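Plollholm Playroom: The Soft Toy Clear-Out

September 2018

The soft toys at the Plollholm playroom had not been sorted in a long time. They were in the bins, on top of the bins and down behind the reading bench. We took everything out, decided what could stay, cleaned what needed it and put the rest in boxes for Jodano, the thrift store on the corner.

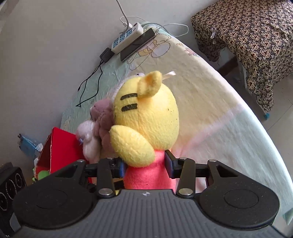
Please keep the yellow ones together this time, one parent wrote on the sign-up sheet, because the little kids ask for toys by color and it takes forever to find them. Another added that the long-haired toys should go up high, as they shed on the carpet.

We did both. Sorting by color was not the original plan – we had labels made for large, medium and small – but it was faster, and the labels will do for the puzzles.

Yellow and pink
A soft yellow toy with a coral-pink body. The head is big and round and the fabric is fuzzy, with a couple of short black stripes on it. It went in the yellow bin. We went by head color whenever a toy had more than one, and that settled most of the arguments.

Mauve
A dusty mauve toy with short, curly pile. Curly pile holds on to crumbs, so everything of this type gets brushed first and washed after. Use the soft brush in the sink cabinet. The stiff one pulls the curls out.

Washing
Small toys go in a zipped mesh bag, cold water, gentle cycle. No more than 8 to a load. We tried a bigger load in February and the middle ones came out with soap still in them. Anything with a battery box or a music button gets wiped by hand.

Drying
Lay them flat on the rack and turn them over at lunchtime. Do not hang them by the ears. Thick heads take the longest, often until the next afternoon, and a toy that still feels cool in the middle should stay on the rack.

Repairs
Split seams go in the blue tub with a safety pin marking the spot. If the stuffing has gone lumpy, open the back seam a little and pull it apart with your fingers before sewing it up. Loose eyes are a different matter – take the toy out of the room right away.

Storage
The new bins are from Tatunance, 4 of them, with open tops. Lids were a nuisance and ended up being used as sleds. Fill each bin to just under the rim so that the children can reach in without tipping it.

Giving away
Duplicates and anything too big for the shelf went to Jodano. They take clean toys with the tags on or off, but nothing with a tear. Drop boxes at the side door before noon.

The next sort covers the puzzles and wooden blocks. Bring a marker if you have one.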